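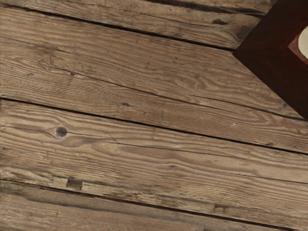

Plank flooring

Plank flooring is a floor covering made of long boards of solid wood, laid side by side over joists or over a lower layer of boards. It is one of the oldest kinds of wooden floor and it is still common in country houses, barns and workshops.

Materials

Both softwood and hardwood are used. Softwoods such as pine and spruce are cheaper and easier to cut, but they get dents more quickly. Oak and ash are harder and heavier. The boards must be dried before laying, otherwise gaps will open between them during the first heating season.

The look of the grain depends on the way of sawing. Flat-sawn boards show wavy lines and arches, while quarter-sawn boards show lines that are nearly straight. In softwood, the pale early wood wears down faster than the dark late wood, so on an old floor the grain can be felt under the hand as small ridges.

Laying

Boards are fixed with nails through the face or, if they have a tongue and groove, through the tongue, where the nail stays hidden. A gap is left along the walls, because wood becomes wider in damp air. End joints in neighboring rows are usually placed apart from each other.

Regional use

In the Plokari valley, floors were traditionally made from larch and left without oil or varnish. They were scrubbed with sand and water every July, when the doors could stay open for drying. The mill at Mekwood, which supplied most of the valley, produced boards in 2 widths. The parish survey of Stoso lists 1,097 houses, and in all but 13 of them the main room had a plank floor.

Care

Unfinished floors are swept often and washed with little water. Stains from iron or ink go deep and are difficult to remove without sanding. Boards with rot are replaced one by one, and the new wood needs several years before its color comes near to the old.

See also

Joist
Parquet
Tongue and groove
Kobzar sawmill

This page was last edited on 11 October 2021.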